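Chapter 4
Gathering Examples

By this stage in the book you have a working idea of what a learned policy is: something that takes in what the cameras and joints report and gives back the next small movement. You have also been told, several times, that it learns from examples. We have been vague about where the examples come from, and some of you may have pictured a large clean file arriving from somewhere else. It doesn't. Somebody has to sit at a desk and make it, one attempt after another, and for the length of this chapter that somebody is you.

The job we will follow is sorting drink cans. It was chosen by Santeri Hyvönen when he set up the practical course at Hulitau, and his reasons were that cans are cheap, that they come in a small number of shapes and a very large number of colours, and that a dropped one does no harm to anything except the operator's mood. The course has since tried folded cloths, cable ends and, for one regrettable term, boiled eggs. It went back to cans.

4.1 What counts as an example

An example, which we will also call an episode, is one recorded attempt at a task from a stated beginning to a stated end. It holds the camera views, the joint positions of both arms, the commands sent to them, and a line of text saying what was being attempted. All of it shares one clock. If the clock is wrong, the rest of the episode teaches the system to reach for where a can used to be, and it will learn this with great diligence.

The stated beginning matters more than students expect. Before the operator touches the controls, the arms should be at their rest pose and the cans should be wherever the layout sheet says, and the layout sheet should not say the same thing twice in a row. If you start every episode with the red can in the near corner, you will end up with a system that has no opinion about red cans and a very firm one about the near corner.

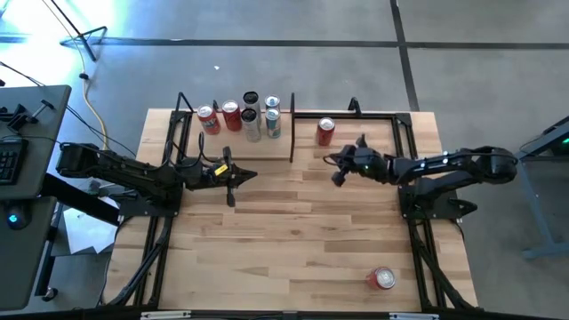
How many episodes does a task like this need?

For a single can moved to a single place, 200 good ones is a fair first target, and you should train on those before gathering more. The number climbs once you vary the starting layout, add kinds of can or ask both arms to share the work. The Hulitau set that we use in the exercises holds 1,945 episodes, and there are still layouts it handles badly.

The word "good" in that answer is carrying a fair load, so we should look at it.

4.2 Good, bad and useful

A good episode reaches its goal by a path you would be happy to see again. The operator goes to the can, closes on it, lifts, moves, lets go and backs off. There is no long pause in the middle while somebody answers a question from across the room. Pauses are recorded as faithfully as everything else, and a system trained on enough of them will stop halfway through a reach and appear to think.

A bad episode is one you would be sorry to see copied. The usual kinds are well known: the can nudged into place with the side of the wrist, the can squeezed until it changes shape, the task finished correctly on the wrong can. New operators tend to keep these because the can got there in the end. Throw them out, or at least move them to a folder with a frank name.

Between the two sits the recovery, where the first grasp misses and the second one works. Recoveries are worth keeping in modest supply. A system that has only ever seen clean grasps has no idea what to do after a clumsy one, and it will have clumsy ones. Our own rule is to keep one recovery for every 10 clean episodes. Larar, whose recording software we use in the exercises, lets you tag them at the time – do this, as you will not remember by lunch.

4.3 Two arms

With one arm, the operator has one thing to get wrong. With two, the possibilities open up. Each arm has its own reach, and there is a strip down the middle of the table where both can work and where both would sometimes like to be at once. Decide before recording which arm owns which part of the table and what happens in the shared strip. Write it down. Two operators with different private habits will produce a set in which the arms are polite to each other in the morning and rude in the afternoon.
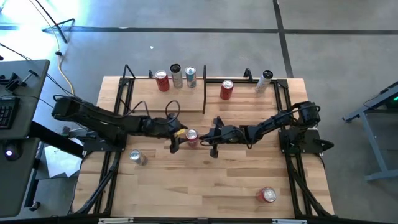
Figure 4.2. Both grippers in the shared strip, with a red-and-silver can upright between them.

Cans on their sides deserve their own line in the plan. A standing can offers much the same shape from every direction, but one lying down has to be met across its width, and it may roll. Students often right a fallen can by hand between episodes out of plain tidiness. Leave some down. The finished system will meet fallen cans, quite a few of them its own doing.

4.4 Where the camera is

A view from overhead is good for layout, as it shows at a glance which can is where and how far each arm has to go. It is poor for height. From above, a gripper just over a can and a gripper well over a can look nearly alike, and you will find this out with a crunch. A low view has the opposite character: height is plain, and the nearest can hides whatever is behind it.
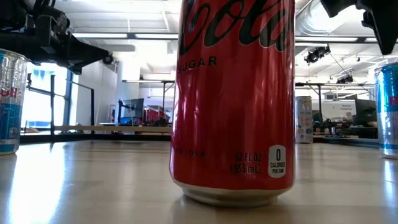 Most set-ups therefore record from more than one place and let the learning system sort out which view to trust. It will do so, though not always in the way you hoped. In the May run the trained policy leaned heavily on one view, and when that camera was shifted by a finger's width its success on the standing-can task fell to 11 attempts in every 200. Nothing else had moved. The fix was dull: fasten the camera properly, mark its position, and check the mark at the start of every session. We have put this on the checklist in Appendix B, where it is routinely ignored.

Light behaves like a camera that moves by itself. A shiny can under ceiling lamps is one thing at nine in the morning and another at four in the afternoon, when the windows have joined in. Record at both times. If you record only after lunch, say so in the notes, so that whoever inherits the set knows why it is useless before coffee.

4.5 The notes

Every session gets a notes file. It lists the operator, the start time, the layouts used, anything that was bumped, and anything you are tempted to leave out. Write it while you are still at the desk. Exercise 4.1 asks you to read a notes file from the Hulitau set and decide which episodes to drop before looking at any of the recordings.

Related material
Chapter 3: From Joint Angles to Actions
Chapter 5: Cleaning and Splitting a Set
Case study: Fletell and the Mislabelled Trays
Case study: Väisänen's Night Shift Recordings
Appendix B: Session Checklist
Appendix D: Larar Quick Reference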